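Chapter 4
Keeping Stock: What a Small Shop Has, and Where It Thinks It Is

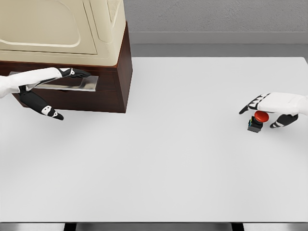 Start with the back room. Most students want to start with the software, or the accounts, and we get to both (sections 4.3 and 4.5). But stock is a physical thing before it is a number on a sheet, and if you have never stood in a stockroom at half past seven in the morning looking for a box that the sheet says is there, the rest of this chapter will seem fussy. It isn't fussy. It's money.

What this chapter covers

4.1 Three numbers for the same box
4.2 Counting, and when to do it
4.3 Stock sheets and simple software
4.4 Shrinkage
4.5 Valuing what's left at the year end

Before you read on: you should be comfortable with gross margin from Chapter 2. If you skipped it, go back. Key terms are listed at the end of this section, not at the start, as readers of the last edition asked for.

4.1 Three numbers for the same box

Any shop has three stock figures at any one moment. The book figure, meaning what the records say. The shelf figure, meaning what a person would find if they went and looked. And the saleable figure – what could be sold today, at full price, to a customer standing at the till.

Beginners treat these as one number. They are hardly ever the same.

Take Dresel, a hardware and household shop we'll follow through this chapter and the next. One owner, Shona Geddes, two part-time staff, a shop floor at the front and a long narrow stockroom behind. Before its December count Dresel's book figure was 3,753 items. Fine. The shelf figure came out lower. The saleable figure lower again, once the faded packets, the odd halves of pairs and the paint that had gone past its date were taken off.

None of this was theft, or not much of it. Some was breakage that never got written down. Some was goods-in: a delivery from the wholesaler, Murkach, had been booked as 12 cases of hinges when 11 came off the van. The driver was in a hurry, the delivery note was signed on the bonnet, the sheet was filled in from the note. So the missing case existed, on paper, for months. It got reordered around. It got valued. It even turned up in a quote to a local builder, who wanted the lot and was told yes.

That's the pattern to watch for. A small error at goods-in doesn't stay small, it gets copied. Every later figure leans on it.

Why the book figure drifts

Some causes push it up, some push it down.

Too high:
goods booked in but not received
breakages and spoilage not recorded
theft, by customers or staff
items used in the shop itself (bin bags, bulbs, tape) and never written off

Too low:
returns put back on the shelf without being entered
free items from a supplier, not booked
sales rung up twice
the wrong code keyed at the till, so one line drops and another doesn't

Note the last one. A wrong code makes two errors, one each way, and the total still looks right. A shop can have a perfect total and be wrong on nearly every line in it. This is why a count by value alone is a weak check – you need to go line by line at least some of the time.

Book stock, worked through

The sum itself is easy. Opening stock, plus goods received, plus customer returns, minus sales, minus anything sent back to the supplier, minus write-offs. What you have left is closing book stock. Students lose marks on this by forgetting the write-offs, or by adding supplier returns when they should take them away. Do it in the same order every time and you wont.

Then take the shelf figure away from the book figure. If the answer is positive you have a shortage. Negative, you have an overage. An overage is not good news, by the way. Many new managers are pleased by one. It means the records are wrong, and the next error could just as easily run the other way.

Where things live

Second half of the problem, and the one most textbooks leave out. Stock can be in the building and still be lost. Geddes found a whole carton of door handles on a top shelf behind the Christmas lights, bought again twice in the meantime. Cost to the shop: whatever the extra handles cost, plus the space, plus the time spent hunting.

So give every line a home. One place, written down, on the sheet next to the code. A code like B3 will do (bay B, shelf three). Fast sellers at waist height near the door, slow ones up high or at the back, heavy ones low down. If a line has overflow, the overflow gets its own code too and goes on the sheet. Don't rely on memory, even with a staff of one. People go on holiday.

Bigger firms use what's called random location, where goods go into any free slot and the system remembers. Rutherford, a parts supplier we look at in Chapter 6, runs 2,000 slots this way. It works well there as every move is scanned. In a small shop without scanners it falls apart inside a week, so fixed homes it is, for now.

Key terms for 4.1

Book stock: the quantity shown by the records.
Physical stock: the quantity found by counting. Also called shelf stock.
Saleable stock: physical stock fit to sell at the normal price.
Write-off: a entry taking damaged, lost or used goods out of the records.
Overage: physical stock higher than book stock.
Fixed location: one set place for each line.

Try this before 4.2

Pick a shop you use often, or one you work in. Choose a single line and follow it from the van to the till. Note each point where somebody writes something down or keys something in, and then each point where they ought to and don't. Keep your notes. Section 4.2 uses them to plan a rolling count, with the Plekura count sheet printed at the back of the book.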